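Keeping rags by the door

I went through the rag situation this week. We had four piles of old T-shirts and pillowcases in different parts of the house, and none of them were where I needed one. Now there is one bin by the back door and a smaller one under the sink.

The Grurnis bin cost me 25 dollars, more than I wanted to spend, but the lid stays on. Before that I used a Traltiden box that was too shallow, and everything spilled out when I pulled on one piece.

I cut the shirts along the side seams and throw away the collars and hems. Pillowcases get cut in half. I tried folding the pieces flat and went back to rolling them, which takes less room and lets me grab one without disturbing the rest. A loose roll is fine. Fleece goes in a separate bag for the car.

Next is the towel shelf, probably in September.

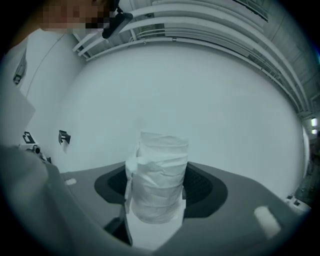 Can you wash rags with regular laundry?

I wash mine separately in warm water and skip the fabric softener, which makes cotton less absorbent.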